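### 3.2 Der Ausschanktisch als Arbeitsplatz

Wer über Kaffee in Teeküchen schreibt, schreibt meist über Bohnen. Unser Interesse galt dem Tisch. In den 167 Beobachtungsprotokollen, die Zapata und Prantl am Standort Weseton angelegt haben, taucht er fast nur als Ärgernis auf: zu klein, zu hell, schon wieder voller Krümel. Abbildung 4 zeigt ihn mit dem hohen Gerät, dessen unterer Teil verchromt ist.

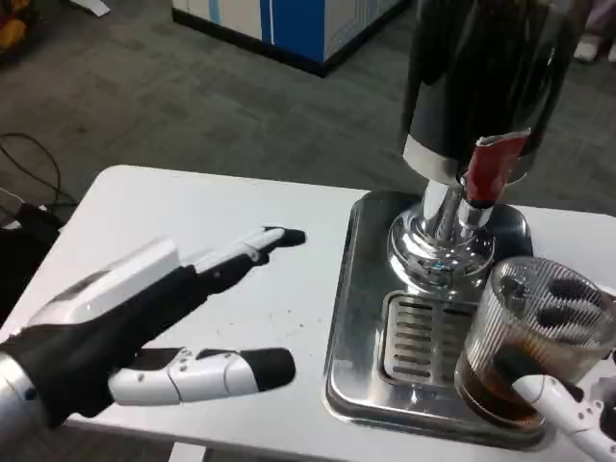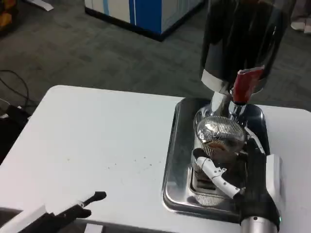
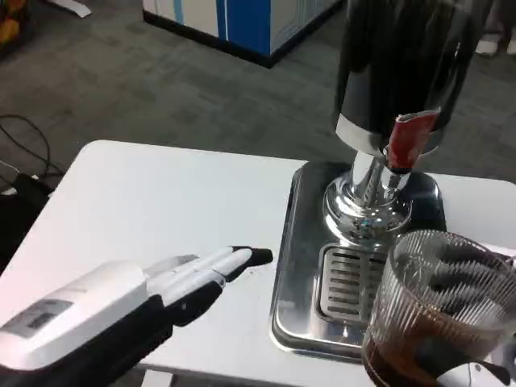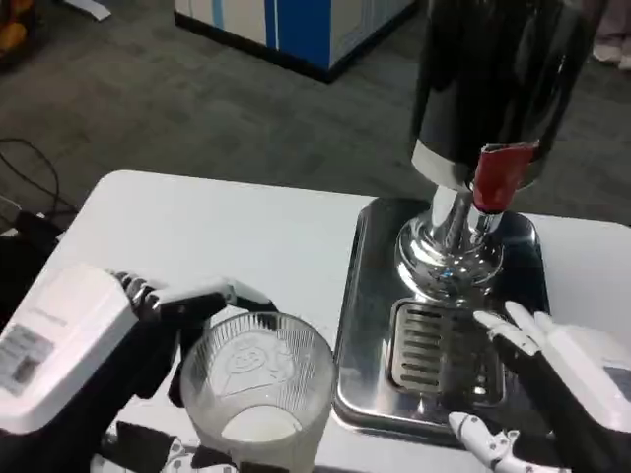
**Abbildung 4.** Weißer Tisch mit Gerät, von oben nach unten: dunkle Sprenkel auf der Platte; Sieb mit braunem Kaffeemehl; geripptes Glas mit dunkelbrauner Flüssigkeit; geripptes Glas mit etwas Milch.

Von den 551 codierten Handlungen entfiel der größte Teil auf das Umstellen von Gefäßen, ein überraschend kleiner auf das Ausschenken. Gewischt wurde in sechs Fällen, und zwar stets kurz vor der Begehung durch die Hausverwaltung – eine Korrelation, der wir hier nicht weiter nachgehen. Prantl schlägt vor, zwischen »Verschütten« und »Liegenlassen« zu unterscheiden, denn nur Letzteres setze einen Entschluss voraus. Zapata hält das für zu großzügig. Wir führen beide Kategorien getrennt und behandeln die Milch, die sich der Zuordnung hartnäckig entzog, in Abschnitt 3.3.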